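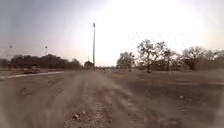 Monday. Second day with the Barnano drive kit on loan from Lacroix. Yesterday's bench work carried over: firmware matched, wheel encoders zeroed, e-stop tested from the handheld and from the button on the deck. Took it out to the dirt road at Prendville to try the rut-following mode, the feature Lacroix charges extra for. The road suits the job. Several wheel ruts run side by side down the middle with loose ridges between them, the white edge strip on the left stops well short of the horizon, and the open dirt on the right is nearly the same colour as the road. If the path finder is leaning on a painted line or a hard kerb it will show up out there.

Settings: speed cap at walking pace, path finder on default, obstacle height on default. Glenys on the handheld, me on the laptop.

Run 1. Picked a rut and held it. Steering a bit busy, small corrections all the time, you can hear the motors working. No stops.

Run 2. Same start. Changed ruts part way along without being asked. Log says confidence was equal on both and it took the newer one. Glenys put it back by hand.

Run 3. Turned the hysteresis up to 6. Much calmer, stayed in the rut it started in. Slow to come back after I nudged it off with the handheld.

Run 4. Hysteresis at 5. Best of the lot. Leaving it there.

Run 5. Aimed it into the glare on purpose. Path finder dropped out twice and the unit stopped both times, as the manual says it should. It does not restart by itself. You have to clear the fault on the handheld, which is three menus down. Vega to ask Lacroix if that can go on a button.

Notes on the kit itself:

Mounting plate is good. Slots line up with our deck and we didn't have to drill anything. The cable glands are the cheap sort and one was already weeping dust into the box when I opened it up after lunch. Replaced it with one of ours.

Log files are plain text, one per run, named by the unit's own clock. The clock was wrong out of the carton. Set it before you start or you'll be sorting them by hand like I did.

The manual is fine up to the calibration chapter and then refers to a screen that isn't in this firmware. The real one is under Service.

Compared with the Reretti unit we had in October: Reretti held a line better on gravel but lost it completely on bare dirt, and its stop was slower. Barnano is the better fit for the access tracks. Price is the sticking point. Lacroix want 900 a month for the rut-following licence on top of the hardware, and Vega reckons they'll move on that if we take it for the full season.

Battery went from full to 32 per cent over the five runs plus the drive back to the ute. Worse than I'd like. Could be all that steering in the first two runs. Recheck with hysteresis at 5 the whole way.

To do:
Repeat run 5 with the hood fitted
Battery run, no stops
Dust check on the remaining glands
Send logs for runs 2 and 5 to Lacroix (Vega)

Unit is on charge in bay 2, handheld is in the top drawer.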